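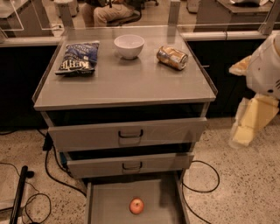 Metallschrank mit drei Schubladen als Snackschrank, was kommt wohin?

Schwere Sachen und Obst nach unten, Chips und Schälchen oben drauf, dann muss man nie lange kramen.

Flarero
16/06/2021
So mache ich es seit Januar und bin total begeistert! Die Griffe sind schön groß, und oben hat die Platte einen kleinen Rand, da rollt keine Dose runter. Meiner kam gebraucht für 40 Euro, ein Schnäppchen!!

Mundholm
Äpfel in der Schublade? Bei mir liegen die offen in der Schale. Im Schrank vergesse ich sie nur.

Bako
Sehe ich auch so. Und leere Dosen gehören gleich in den Pfandbeutel, nicht oben auf den Schrank.

Flarero
@Mundholm Dafür ist die unterste ja da, die lässt sich richtig weit rausziehen und man sieht alles auf einen Blick. Die Schale brauche ich für die Chips :)

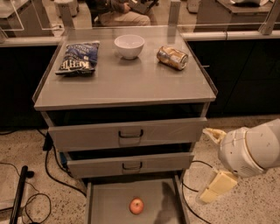
Die beiden oberen sind bei mir für Tee, Riegel und Servietten, das flache Zeug eben. Herrlich, wie viel da reinpasst! Nur die Chipstüte bleibt draußen, die wird sonst zerdrückt.

Bako
Mach bitte nie alle drei gleichzeitig voll beladen auf, meiner ist mir so mal entgegengekippt.

Mundholm
Stimmt, meiner ist deshalb an der Wand verschraubt. Äpfel bleiben trotzdem in der Schale!

Flarero
Guter Tipp, Winkel hole ich am Wochenende.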